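Clearing the kitchen before the new year
December 22, 2020
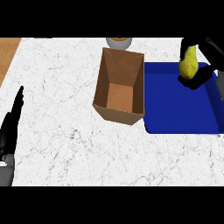
An open cardboard box on a marble worktop, with a blue tray beside it.

Every December we get the same letters about kitchens. The cupboards are full, there are guests or at least groceries coming, and the good roasting tin is behind a bread machine last used in July. This year Huguette Millet, who writes our household column, set aside one afternoon and did her own.

Her method is simple. Take one cupboard at a time and empty it completely before starting on the next. Wipe the shelf, let it dry, and put back only what you have used in the past year. The rest goes into a box by the door. Huguette did the baking cupboard first and found three bags of icing sugar, all open, and a jar of cloves older than her son's marriage.

Food needs a bit more care than pans. Tins that are dented along the seam should be thrown out. Dried herbs lose their taste long before they become unsafe, so smell them and decide. Flour that has been open for months is worth sieving on to a sheet of white paper to check for weevils. Sealed packets still in date can go to the food bank at the Roussel hall, which is short of rice, long-life milk and tinned fish. They have plenty of pasta.

Crockery and small appliances are harder to pass on at the moment. The Tindevari charity shop is taking donations by appointment only and cannot accept anything with a plug. Hugo Pons at the repair bench will look at toasters and kettles again in the new year – please label them with your name and the fault.

For those who keep lists, Huguette wrote hers on the inside of the cupboard door in pencil. She ended up with 13 things to replace, mostly lids.

The next issue will cover freezers. Send in your questions by post or leave them at the desk.

14 shares | 6 comments

Recent items
Keeping potatoes through the winter
What to do with 500 grams of leftover chestnuts
Descaling a kettle without the smell
Roussel hall: holiday opening hours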